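## Engraving and Sizing

**How many characters fit on a bar pendant?**
The Grodura bar takes up to 40 characters per side, spaces included. Longer text is set in a smaller type and may be hard to read.

**Can I change the chain length after ordering?**
Yes, until the order status reads "In production." Send the order number and the new length through the contact form.

**Which metals can be engraved?**
Sterling silver and 14k gold. Plated pieces are not engraved, as the cut goes through the plating. 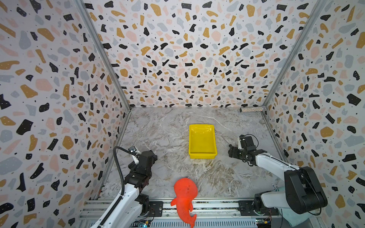
## Care and Repairs

**How do I clean the pendant?**
Use warm water, mild soap and a soft cloth. Do not use silver dip on pieces with a dark finish.

**Is the clasp covered?**
Clasps and jump rings are replaced free for one year. Chains broken by pulling are repaired at cost. Repair requests go to Ciarán Brophy at the Zornier bench.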